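Istora Slotted Desk Organiser - Set-up Guide

Section 4: Setting up the organiser on your desk

Issue date 3/13/19

Read this section before you load the organiser for the first time. You will need the assembled tray from Section 3, a clear stretch of desk and a soft pencil. No tools or glue are used in this section.

The Istora is made of cardboard throughout. Assembled properly it will hold packets, cables and small boxed items upright for years, but it does not like damp and it does not like being dragged sideways when full.

4.1 Choosing a place

1. Pick a level part of the desk. A slope that you would not notice under a cup will slowly tip tall packets towards one end.

2. Keep the tray at least 13 cm from any kettle, plant pot or drinks mat.

3. Leave room for the laptop to open fully. The lid should not touch the dividers at any angle.

4. Put the tray on the side of your writing hand if you reach for it often, or on the other side if it holds things you rarely need.

Note: If the desk backs on to a cabinet or windowsill, small things can go there while you load the tray. Remember to bring them back before you finish.

CAUTION: Do not stand the organiser on a radiator shelf or on top of equipment that gets warm in use. The folded joints may open.

4.2 Checking the dividers

1. Press each divider down with the flat of two fingers. It should stop level with its neighbours.

2. Run a fingertip along the top edges. A divider that springs up has not gone fully into its notch. Lift it out, turn it end for end and press it in again.

3. Look down the slots from one end. They should be parallel. If one bows, the divider next to it is in the wrong pair of notches.

4. Check that the corners meet at 90 degrees. If the tray leans, squeeze the two opposite corners together gently and hold for a few seconds.

Note: Trays sold in the Gillent size have the same notches but shorter dividers. The two sets cannot be mixed.

4.3 Loading the slots

1. Start with the tallest items and put them in the back slots.

2. Stand flat packets with the label facing forwards. Leave them in their clear wrapping if they have it - the wrapping slides more easily between the dividers than bare card does.

3. Work forwards from tall to short. Keep one slot empty until everything else is in. You will nearly always find something that was left out.

4. Put one packet in each slot. If a packet is too thick, remove a divider and use two slots as one. Do not force it.

5. Lower items in straight. Putting them in at an angle will crease the divider, and once it has a crease it will fold there again.

CAUTION: The total load must not go over 4 kg. Do not put loose batteries in the slots. Battery packs should be kept in their own case or pouch, away from keys, coins and metal clips.

4.4 Arranging the rest of the desk

1. Put the laptop in the middle and everything that plugs into it on the side of the port. Cables that cross the keyboard will be pulled out sooner or later.

2. Lead long cables along the back of the desk. If a cable has to come over the front, allow enough slack that a knee will not catch it.

3. Keep hubs and adapters behind the laptop, where they can be reached but are out of the way of your hands.

4. Controllers with aerials should lie flat with the aerials pointing away from the edge.

5. Sit down in your usual position, on a chair or on the floor for a low desk, and check that you can see into the slots. If you cannot, bring the tray nearer the front.

A slotted tray on a shared desk 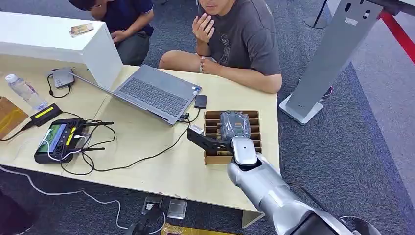
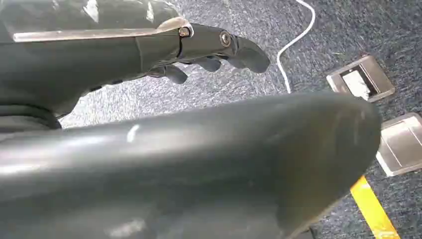
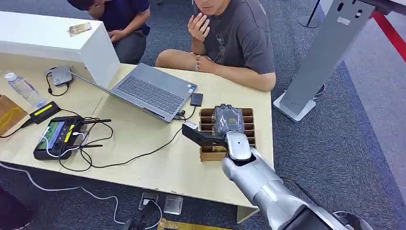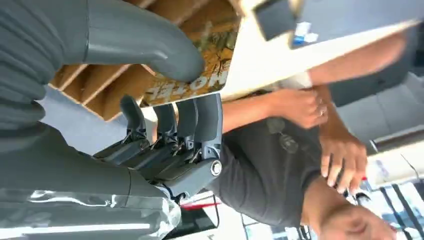 4.5 Moving the organiser

1. Take out anything that stands higher than the sides.

2. Slide one hand under each short end and lift. Do not lift by the dividers.

3. Carry it level, set it down and check the dividers again as in 4.2.

Note: Tilting the tray steeply to look at the underside is fine when it is empty. Hold the dividers in with your free hand.

4.6 Care

Dust the slots with a dry brush. Do not use spray polish or a wet cloth. If the base gets splashed, empty the tray at once, blot it with kitchen paper and leave it on its side in a dry room overnight before using it again.

Check the corners every April, or sooner if the tray is moved often. Slight softening is normal. A corner that has split should be replaced, as tape will lift away and take the surface of the card with it.

Spare dividers are sold by Fomirberg in packs for the standard and Gillent sizes. The Villalba lid fits the standard size only, and can only be used when no item stands above the sides.

For larger quantities, up to 100 small packets, see Section 5, Joining two or more trays.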